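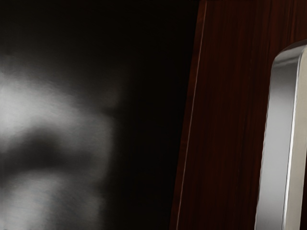 According to Hina Yousafzai, white rooms were never modest. They were only the rooms one could sell again, she told me, and for many years people in Rudholm lived in their homes as if the next buyer was already standing in the hall.

6 min read

I thought of her words often in October, when I visited houses in the town and in the villages on the other side of the river. In almost every one of them somebody had painted something dark. It could be a bedroom in the green of old bottles, or a stairway in brown. In one case it was a whole ground floor, ceiling included, in a blue which looked black until the afternoon.

My own parents would not have understood this. They came from a place where a dark room meant a poor room, with a small window and a lamp you did not light before you had to. For them, white paint was the proof that things had become better. I believe many families have such a history with light, even if they don't tell it.

Edgardo Padilla has sold paint in Rudholm for most of his working life. He keeps 558 colors in his book, and he says that the first pages, the whites, used to be so dirty from fingers that he had to replace them every spring. Now it is the last pages. He does not think fashion explains all of it. People are more at home in the evening, he says, and they have begun to choose their walls by the evening.

It is not always a success. Lovely Dumlao painted her living room the color of wet slate and could not stay in it. She had kept the old ceiling lamp, one strong bulb in the middle, and it made a hard white circle with night all around. She spent one more weekend on it and took the lamp down. Three small lamps came instead, standing low, and after this she liked the room very much.
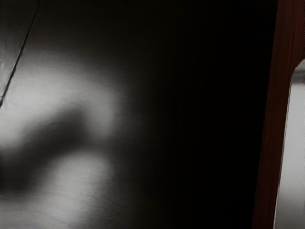

Brushed metal in low light: the shine stays to the left, the rest goes almost black.

The painters I met repeat the same advice as Lovely Dumlao had to learn alone. Decide the lamps first. Paint a large board and carry it from wall to wall for several days. Be patient with the second coat, and with the third.

Didier Texier would add a warning about dust. He has a black hallway and a light-haired dog, and he wipes the baseboards each morning before coffee. I asked if he regretted the color. He thought about it for some time, looking down at the dog, and said that he was considering to do the kitchen also.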